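MECH 2310 Introduction to Manipulation
Handout 3: Reviewing a small arm kit
16 July 2020

Read this before the lab. The kit under review is the Iltau chess arm, sold as a set of printable files, a bag of servos and a software licence. We are treating it the way a buyer would: what is claimed, what is delivered, and what it costs to keep running. The set is priced at 400 dollars without filament.
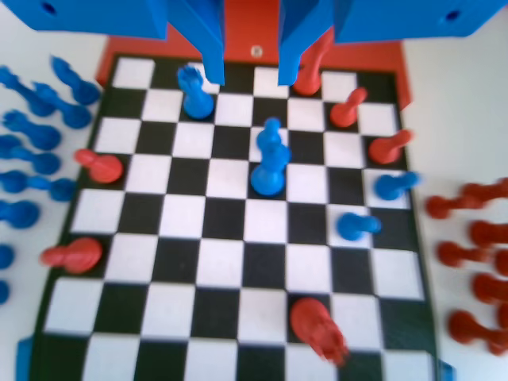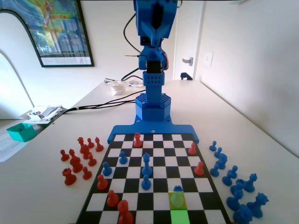
Printed arm, board and pieces.

1. What the product is

Iltau supplies the arm in three versions. The one in our lab is the middle version, with a parallel gripper and a fixed base plate that sits at the far side of the board from the player. The arm doesn't travel. Everything it needs to reach, including the captured pieces, has to fall inside the working envelope of a stationary base.

The supplier lists 31 printed parts. Colour is up to the builder. The files are laid out for a bed of ordinary hobby size, and the base plate is the only part that may need to be split.

2. The task

Chess is a reasonable test for a cheap arm. The targets are known in advance, they lie on one plane, and there are only 64 of them. Against that, the pieces are narrow at the top, they stand close together, and a small error in height can knock over a neighbour.

A move breaks down into approach, descend, close, lift, transfer, lower, open and retreat. A capture adds a second full cycle, as the taken piece has to be cleared before the other can be placed. Castling also takes two cycles. Students often forget promotion. Check how the software handles it and write down what you find.

3. Reach and accuracy

Hobby servos have backlash. At the wrist it matters very little. At the shoulder it is multiplied by the length of the whole arm, so the row farthest from the base will be the worst. Work out the expected error at the near row and the far row using the method from Handout 2, then compare it with half the difference between the width of a square and the width of a pawn's base.

The Iltau manual gives one repeatability figure for the entire board. It doesn't say what load was used or where on the board it was measured. Treat that figure as a claim to be tested.

4. Gripper

Wide fingers are forgiving of a piece that is off centre, but they need clear space on both sides when they go down. On a crowded board that space may not be there. Narrow fingers fit between pieces and slip more easily off a rounded head.

Questions to settle during the lab:

What is the smallest gap between two pieces that the fingers can enter without contact?
Does the gripper close to a set position or to a set current?
Can it pick up a piece lying on its side, and does the manual claim that it can?
What happens to the rest of the move if the grip fails?

The last one should be answered from the log file as well as by watching.

5. Sensing

The kit can be run with or without a camera. Without one, the software keeps its own record of the position and assumes that every piece is upright and centred. It has no means of discovering that this is wrong. With a camera, the position can be checked after each move, but calibration has to be repeated whenever the board or the camera is shifted.

In your report, state which mode you used. Results from the two modes can't be put in the same table.

6. Comparable kits

Two others are worth reading up on. The Hellwig arm uses metal brackets and costs more, with over 3 weeks' wait for spares. The Orkow kit is a gantry that moves in straight lines above the board. Its accuracy is the same at every square, but it takes up a good deal more bench space and can't easily be put to another use. Borville distributes both and has data sheets on its site.

7. What to hand in

One report per pair, four pages at most. Include your error estimate, your measured results for the near and far rows, and a recommendation to a named type of buyer (a school, a club, a hobbyist at home). Say what you would want changed before buying. Marks are given for the reasoning, and a negative recommendation is fine if the measurements support it.

Switch off servo power at the supply before reaching over the board.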